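Home | About | What We Record | Partners | Careers | Contact

About Covonex

Covonex records examples for robots that learn by being shown. Our customers build the learning systems. We supply the demonstrations: a person guides an arm through a household or bench task, and we save the camera views, the arm positions and the gripper commands together.

We started with 2 stations in a rented unit on Papadakis Road and one customer who wanted cups moved from one side of a table to the other. The library now holds 40 tasks, and each task is recorded at least 80 times before we release it. Operators change the starting position of the objects between takes. They also swap shifts partway through a task so that a set doesn't carry one person's habits.

Most of our tabletop work is recorded from the wrist. A wrist view shows the fingertips and whatever they are about to reach, and it moves with the arm, so the same object looks different from one moment to the next. Customers training small grippers ask for this view more than any other.

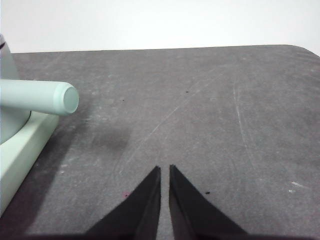
Wrist view at a tabletop station, gripper open, mint-green plastic object at left.

Every take is watched once at full speed by someone other than the operator. Failed takes are kept and labeled as failed. Some customers leave them out of training and others ask for them by the batch. We don't cut pauses or smooth the motion unless a contract calls for it.

Our most recent release, Brastora, contains 3043 takes and comes with written notes on the table setup, the objects used and any change made during recording. Ultden is the labeling tool we wrote for our own reviewers. It is now offered to customers who want to check or relabel takes themselves.

We are hiring operators for the June session. No robotics background is needed. Training takes place on site and is paid.

Contact: Covonex, Papadakis Road, Unit 2 | Copyright Covonex. All rights reserved. | Back to top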